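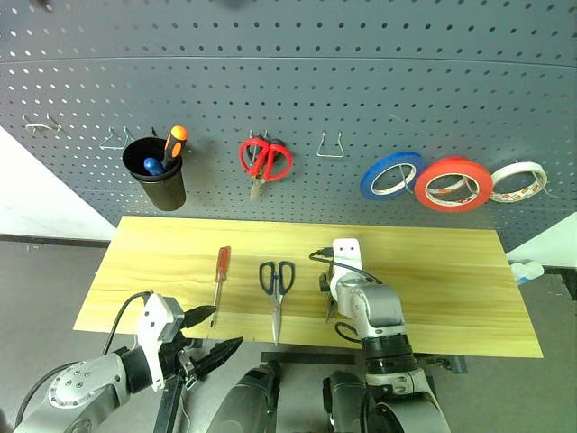 *Red-handled scissors on their hook, screwdrivers in the cup.*

# Happy stamping, clean stamps! Tips for clear and rubber sets

17/02/2024

I had such a good time at the February card swap, and so many of you asked how I keep my old stamps printing crisply that I promised to type it all up. So here goes! I have 733 stamps at the moment (yes, there's a list, and yes, it's in a binder) and the oldest ones still give me a lovely solid image. Most of it comes down to cleaning them soon and storing them flat.

## Cleaning clear stamps

Photopolymer stamps are the see-through squishy ones. They're wonderful for lining up a sentiment, and they're also little magnets for lint, cat hair and glitter.

- Wipe off the ink while you're still at the table. A damp microfiber cloth does it for dye inks.
- For pigment ink, use a drop of mild dish soap in lukewarm water and a soft baby toothbrush. Go in circles, especially in the small letters.
- Rinse, shake, and let them air dry with the image side up. Paper towels leave fuzz in the tiny details.
- Skip anything with solvent in it. I ruined a gorgeous fern that way and I still miss it.

Staining is fine! My "thinking of you" set has been pink since the first week I owned it, and it doesn't show up on the card at all. If you can't feel any residue with your fingertip, the stamp is clean.

When they stop clinging to the acrylic block, wash the *back* of the stamp too, and the block while you're at it. Nine times out of ten the cling comes right back. I do mine in batches in a cereal bowl while the kettle boils.

## Red rubber is a bit different

Rubber is tougher and you can scrub it more, but don't soak it if it's on foam or wood. The water gets into the glue and the edges start lifting. I use a barely damp cloth, then stamp off on scrap paper until nothing shows.

For permanent ink you do need a proper stamp cleaner. I've used the Broreo one with the scrubby top for ages and I love it. Wagner Lopes from our Plarkton group uses the Mukine spray instead and his stamps look every bit as nice as mine, so go with whichever you can find. Test it on the edge of the rubber first.

## Getting a good first impression

Brand new clear stamps can be a pain. The ink beads up in little dots and you get a speckled image. Rub the surface very lightly with a white vinyl eraser, wipe it, then ink it up and stamp it off three or four times. Works like a charm!

Some other things that help:

- Put a thin piece of craft foam or an old mouse pad under your card stock. This is the biggest improvement you can make for free.
- Tap the ink pad onto the stamp, many light taps. Pushing hard fills in the fine lines.
- Big solid images want a juicier pad, so if yours has gone dry, re-ink it the night before and store it upside down.
- Press straight down, count to 3, lift straight up. No rocking!
- Smooth card stock for detailed images, textured for bold ones.

If a patch doesn't print and you have a stamping platform, leave everything where it is and ink it again. If you don't have one, touch up the gap with a fine marker in the same color. I've done this on plenty of cards I gave away and they were loved all the same. 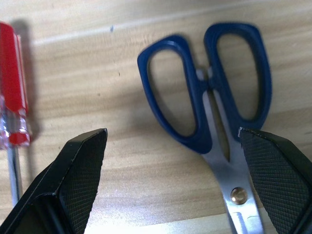
*A blue-handled pair on the table.*

## Storing them

Clear stamps like it cool, dark and flat. I keep mine on their original carrier sheets inside plastic pockets, standing up in bins like records. A sunny windowsill will turn them yellow and brittle, and a hot car is even worse - I left a birthday set on the dashboard one summer and it came home as one large blob.

A few notes on how mine are sorted, for those who asked:

1. Sentiments first, split into birthday, sympathy, thanks and everything else.
2. Flowers and leaves together, all seasons.
3. Animals. The bugs have their own pocket now!
4. Backgrounds, which are too big for the pockets and live in a shallow drawer with wax paper between them.

Each pocket has an index card stamped with every image in the set. It took me 50 evenings, a few at a time in front of the TV, and it was so worth it. I flip through the cards and never have to peel a stamp off to see what it looks like.

If you've lost the carrier sheet, a piece of overhead transparency is a great stand-in. Don't let clear stamps touch each other or they'll fuse, and keep them away from soft vinyl, which can go sticky against them. Old Peng sheet protectors are what I use and nothing has stuck yet.

## Ink pads

Dye pads go upside down so the ink stays near the surface. Pigment pads can sit right side up. Hybrid pads, check the label, they vary. Write the date you opened it on the bottom in marker, and the re-inker number next to it. My favorite gray is 2080 and I would never remember that in the store.

If light colors get dirty from a darker one, dab the top of the pad with a folded paper towel until it comes up clean. Do it right away and you'll save the pad almost every time.

Next month I want to write up heat embossing, so send me your questions on that, and your static troubles too (I have a trick with a dryer sheet!). Happy stamping!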